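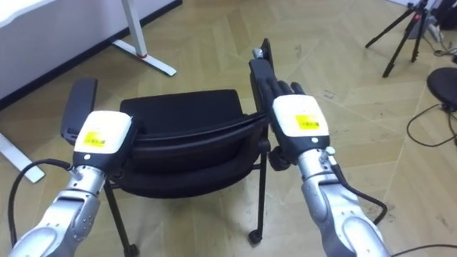 **February, chair task, afternoon block**

Writing this up while the disks copy, with a mug of the good tea Rhona left in the cupboard (thank you, Rhona, I will replace it). I want to get it down before I go home, because Catarina takes over the chair task from me and half of what I know about it currently lives in my head or on the back of a delivery note.

We recorded 28 episodes after lunch and I've marked 19 of them as keepers. That's a lower share than I'd like, and I'll get to why, but I'm in good spirits about it, as the ones we kept are lovely. The chair set as a whole now stands at 2,127 episodes recorded and 1,726 accepted, and I've put both numbers on the Prillora sheet so that Declan can stop asking me in the corridor.

For anyone opening the notebook at this page: the instruction text for the whole block was "push the chair to the desk," same wording every time, lower case, no period. Please don't improve it. Agnes did try a few variations last month and they're sitting in their own folder, labeled, waiting for the day we have somebody with time to look at language. Mixing them in now would only muddle the comparison with the Purves baseline.

**Who did what**

Wálter drove for the first stretch and Agnes for the second. I ran the recorder and reset the chair. They have such different styles, and I think it's a real benefit to the set to have both of them in it. Wálter goes for the armrests whenever he's given the choice, one hand to each side, and he takes his time getting there. Agnes likes to go straight for the top of the backrest and get on with it. Neither of them is wrong! I've been noting the grasp in the comments field as "arms" or "back" and I'd ask everybody to keep doing the same, spelled exactly like that, because Sudska's filter is not clever and will happily treat "armrest" as a third kind of grasp.

I did wonder whether we should tell drivers to settle on one or the other. We talked it over by the recorder, the three of us, and came down on the side of leaving people alone for now. A chair can be met from all sorts of directions, and a policy that has only ever met it from one will be a sorry thing the first time somebody leaves it at an angle. But I'd like Catarina's view once she's had a few days with the data, so this is an open item and I've put it at the bottom.

**On approaches**

This is where most of the lost episodes went. The armrests on this chair stand at different heights as seen by the driver whenever the chair is turned even a little, and the temptation is to send both hands in together, as if the chair were square on. Then one hand is well placed and the other is fishing. Wálter worked out a gentler way, where he sets one hand near its side first and keeps the other open until he's happy with the line. It costs a few seconds per episode and I think it's worth every one of them.

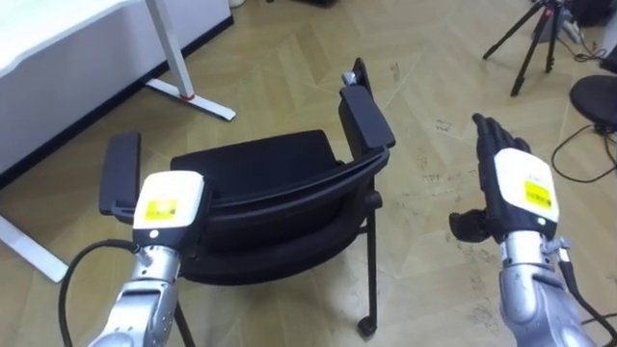
*Head camera. Right hand open, palm to the left, thumb curled a little toward the chair.*

I've pulled that one for the teaching folder because the hand shape is so easy to read. The four fingers are up and only slightly spread at the tips, which is about the opening I'd want a new driver to start from. Wider than that and the fingertips tend to meet the pad early, and then you've nudged the chair before you've got hold of it, and it's on casters, so off it goes. If the chair moves before there's a grasp, I've been rejecting the episode. I know that's strict. Declan thinks we're throwing away useful recovery behavior and he may well be right, but I would like those in a set of their own with their own label, where we can find them, and so I've moved them across to the "recover" folder with their comments intact. Nothing has been deleted.

The other thing to watch in the head view is how much of the chair the wrist housings hide. From the driver's side you lose the near armrest behind the left one quite easily, and it's very natural to lean the whole robot to get it back. Leaning is fine. What isn't fine is leaning and reaching at the same moment, at least until we've fixed the smoothing, as the arm traces come out with a little wobble in them that I spent far too long yesterday blaming on the network.

**Fixed camera**

Please, please check the fixed camera before every block and not only in the morning. I say this with love and also with some guilt, having lost four episodes to it myself last week. The head view is what the policy sees, but the fixed view is what I use for deciding keep or reject, and there are things I simply can't judge without it: where the feet are, how far the knees are bent, whether the cable is lying somewhere sensible.

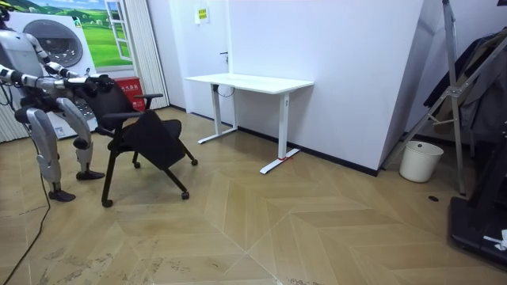
*Fixed camera. Backrest grasp, both hands on the upper edge, knees well bent.*

Agnes's favorite. The stance is what makes it work, I think. With the knees bent like that, the arms can come forward to the backrest without the torso having to fold over the top of it, and in the head view you keep a good look at the seat. When she stood the robot up taller (we tried a few that way, at my request, and she was very patient about it) the hands arrived at the backrest from too steep an angle and kept wanting to slide. I've put the taller ones in with a note and we can see whether they hurt.

One foot ends up quite near the front casters in this stance. I'd like us to agree on a minimum gap, and I'd like somebody other than me to choose it, as I'm inclined to be nervous and would set it so wide that the robot could hardly reach. Wálter has offered to try several distances on the bench plan first.

Floor: it's scuffed and a bit dusty, and I know there's a school of thought that wants it mopped before each block so the episodes match. I'm against. We've got all kinds of floor in the set by now and I'd rather keep it that way.

**When is it finished?**

Our old friend. The written rule says the episode ends when the seat is under the desktop and both hands have let go. Lovely on paper, and then you try to apply it from the head camera, where the desktop covers the back of the chair and you're judging from the armrests and what's left showing of the seat. 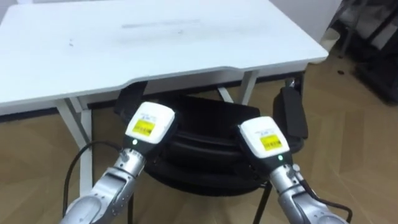

*Head camera, chair under the table. Both wrist lights green, housings over the seat.*

I used frames like that one to have a proper think about the end marker. Both housings are still forward over the seat, so by the written rule I wouldn't mark it as done, whatever the chair is doing. But I found that Agnes and I had been marking ends differently all the same: she presses when she feels the chair is where she wants it, and I press when the hands are well back. Over a long set that's a lot of small disagreement, and it falls right at the part of the episode where the policy has to learn to stop.

So here's what I've done, and shout if you object. I've gone back through today's keepers and re-marked all the ends by the hands, using my version, and saved the original markers in a second column so we can undo it. I haven't touched anything older. If Catarina agrees with the rule I'll ask Rhona to help me do the rest, and I'll bring the tea this time.

**Small things, in no order**

- The recorder dropped its first second twice. Both were caught at the time and redone. Wait for the beep, then count to two in your head.
- I turned the chair by hand between episodes and tried to be honest about it, which means a few of the starting angles are rather unkind. Sorry, Wálter.
- Agnes would like a shorter break between resets and Wálter would like a longer one. I've suggested they each have what they want.
- Disk two is nearly full. I've started the copy and left a note on the lid.

**Open**

- Grasp choice free or fixed (Catarina)
- Foot-to-caster gap (Wálter, then all of us)
- End marker rule, and whether to redo the older episodes (Catarina, Rhona, me)
- Whether "recover" becomes a proper set with its own instruction text (Declan has opinions, go and listen to them)

Copy has finished and the checksums match. Lights off at twenty to seven.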